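Last updated 2019-06-15

## Working out billable weight for small parcels

Carriers charge by actual weight or dimensional weight, whichever is higher. Light goods in large boxes nearly always bill on size.

1. Measure the outside of the closed box at its widest points, bulges included. Round each side up to the next full inch.
2. Multiply length by width by height.
3. Divide by the divisor in your contract. Our Jisorberg account uses 103.
4. Round the result up to a full pound and compare it with the scale reading.

Example: a box with a volume of 285 cubic inches gives 2.77, billed as 3 lb. If the scale shows 2 lb, you still pay for 3.

Check the divisor every January - rate tables change then, and old values stay in saved templates. In Enow, the field is under Rates > Parcel.

Weigh the box after it is filled, with all inserts and void fill in place, and again after taping if the reading is within an ounce of the next pound.

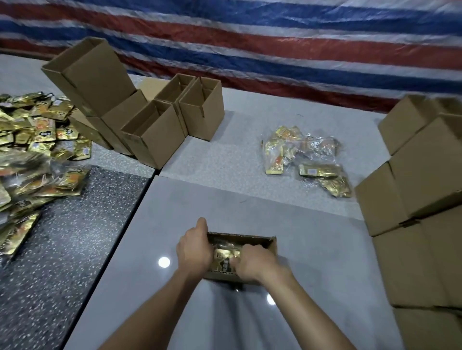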